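Clerkeck Cell: The Gallery

Posted 9/3/24

Clerkeck is our two-armed cell, and it spends its working life at a wooden table in front of a brick wall. These are from its setup and upkeep. It has 13 pages of service notes by now, most of them in the same tired handwriting, and the bulk of those concern the hands.

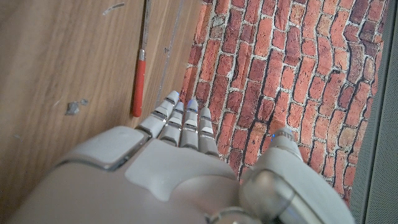

Four fingers up and the thumb out to the side. Cleaning the joint gaps takes longer than anyone budgets for.
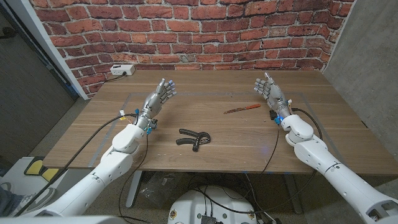
Both hands open over the table. The gray tape marks the work area, and the black hand grip strengthener is inside it, ready to humble somebody. 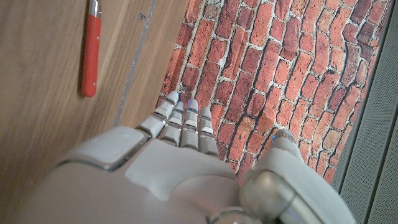 The back of the hand, with the raised panel at upper left and the silver-gray joint housing at the base of the thumb.

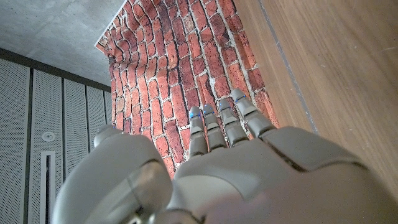 Blue lights at all four fingertips. The brick print is peeling at one corner, and fixing it is on a list. It is a long list.

The hands came to us from Pruvovach as a matched pair, a phrase we have learned to read generously. The left one calibrates on the first try. The right one likes to be asked again. We run the open-hand check before every session: fingers straight, thumb out, hold, then close one finger at a time from the outside in. If a finger lags, we stop and look at the joint before touching the software. For most of the spring we did it the other way round, and the software got very good while the joint stayed dirty.

Full service on each hand comes every 300 hours. Wipe the shells with a dry cloth, brush out the joint gaps, check the wrist connectors, then redo the fingertip zero. The manual from Sakalauskas allows an afternoon for the pair. It took us two days in May, one of which went to finding a screw the size of a poppy seed. (It was in a shoe.)

Cables are the other hobby. Leave enough slack at the wrist for a full turn and check it with the arm raised as well as lowered. We once checked it lowered only. The replacement cable came from Alumwood in around 4 weeks, and it was the wrong length.

The tape on the tabletop gets measured whenever the table is moved, and the table gets moved whenever somebody sweeps. Please stop sweeping so enthusiastically, or at least write it in the log. Spare tape is in the second drawer, under the cable ties. The good brush is in there too, and it is for joints only.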